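Wondurell Home Skills Evenings
Course 3019: Laundry and Linen
Session 2 handout: Folding the big stuff

Welcome back! Last time we did shirts and towels, and a lot of you asked when we'd get to bedding. Tonight's the night. I love this session (I would teach it every week if they let me) because big linen is where a little technique makes such a visible difference to a cupboard.

Have out in front of you: one duvet cover, two pillowcases, one fitted sheet if you brought it. A clean bed or a long table is ideal, but a clear patch of floor with an old sheet spread on it works fine.

1. Corners first

Everything tonight begins at a corner. Large cloth has no shape of its own, so you have to give it one, and the corners and seams are where the shape lives. Before you lift anything, run your hand along an edge until you meet a corner. Push it out fully from the inside if it's a cover or a case. A corner that's half tucked in will throw off every fold after it.

Then pinch it. Thumb and one finger, right at the tip, and lift straight up. The cloth will hang and start sorting itself out, and you'll see which way the seam wants to run.
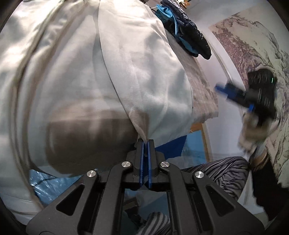
Seams are your ruler, and I can't say this with enough enthusiasm! On printed bedding you can cheat by following the stripes or checks, but plain white gives you nothing to go by except the stitching. Take the white cloth in the photo, held at the corner: the wrinkles run off on the diagonal, and if you tried to fold by those you'd end up with a kite. The seam heads down to the pinched point, though, and that's the line to trust. Smooth outward from it with a flat hand, first one side, then the other, before you make any fold at all.

2. The duvet cover

Closed end away from you, opening toward you. Match the two far corners and hold them together in one hand while the other hand slides down the long edge to find the near pair. Shake once, lay it down, smooth from the seam.

Fold in half lengthwise, then again. Now fold in thirds from the closed end, so that the buttons or snaps finish up on the inside. If yours is an extra-large one, like the Grevosstead covers we use for practice, add one more lengthwise fold at the start.

3. Pillowcases

In thirds lengthwise, then in half, then in half again. Stack them inside the folded duvet cover and the whole set stays together on the shelf. This is my favorite trick of the entire course.

4. Fitted sheets

We'll do this one together, slowly, in the second half. Tuck corner into corner until all four are nested in one, then lay it flat and square off the elastic side. Lumpy is fine. It goes in the middle of the stack.

For next time

Practice the duvet cover 12 times. It sounds like a lot, but it goes quickly once your hands know the way. Bring a winter coat or padded jacket too, as we start on bulky clothes and closet space.

Handout revised 28/03/2019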